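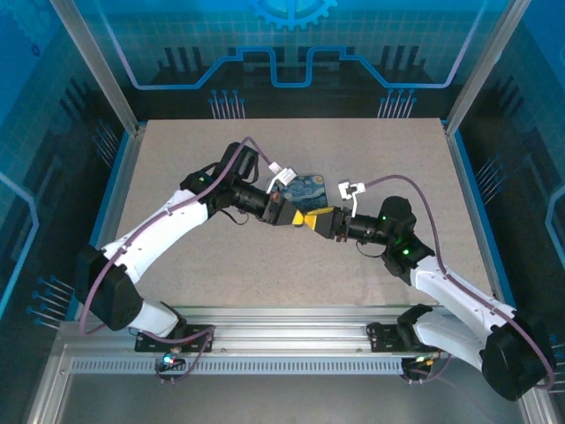 Osamu Murakami asked whether people who keep buttons or tea in their tins can apply, or only collectors. Both can. Tins in daily use are preferred, and no knowledge of printing or metal packaging is required.

Call for participants: wear on printed tin boxes
Skilville Packaging Study, Prelby

The study records how printed lids lose their surface through ordinary household handling. It covers small rectangular tins with a separate or hinged lid and an all-over printed design, including art reproductions, landscapes and repeat patterns. Embossed tins are accepted if the raised area takes up less than half of the lid. Round tins were covered in the first phase and are not needed now.

There are 138 places. One tin per participant.

What participants do

Participants keep their tin in its normal place and use it as usual for 3 months, beginning in January. Each time the tin is picked up, opened or moved to another surface, a mark is made on the tally sheet supplied. The sheet has separate columns for lifting, sliding and opening. A tin that is pushed along a counter without leaving it is entered under sliding. If two people use the same tin, both write on the same sheet.

At the start and end of the period, the tin is brought to the Prelby workroom for a surface check, which takes 40 minutes. Participants may stay with the tin or leave it at the desk and come back for it the same day.
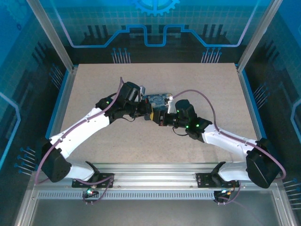
Tins must not be polished, waxed or touched up before the first check. Dust may be removed with a dry cloth. Stickers and price labels should be left where they are, even if they are lifting at one edge. Existing dents and rust do not rule a tin out, but a lid with more than a quarter of its print missing will not give a usable reading.

Who can apply

Applicants must be 18 or over and able to reach Prelby for both checks. The tin must belong to the applicant or be used with the owner's written consent. Approximate age of the tin is useful if known. Contents do not matter, provided that they can be removed for the check. Tins that have held paint, solvent or garden chemicals are excluded.

Payment

Participants receive $70 at the first check and $70 at the second. Bus and train fares within the county are refunded on presentation of tickets. Payment for the second check depends on a completed tally sheet. A sheet with missing days is still accepted if the gaps are marked.

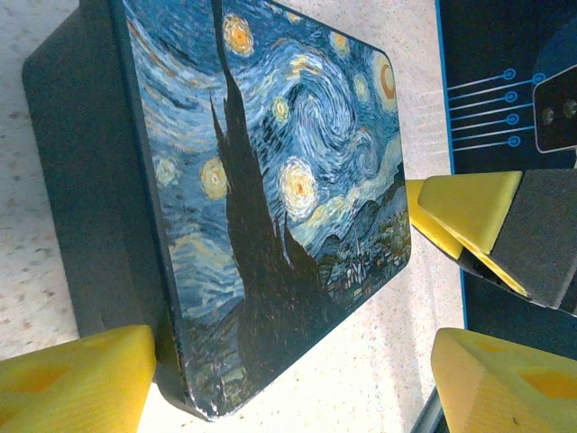 Lid with The Starry Night. Scuffs and worn white spots along the edges.

How to apply

Send the outside dimensions of the tin, a short note on what it is used for, and one clear picture of the lid to the Skilville study desk. Write "Tin wear" in the subject line. Applicants with more than one suitable tin should list them all, and the desk will choose. Replies are sent in the order received, with a check time between 9 a.m. and 4 p.m.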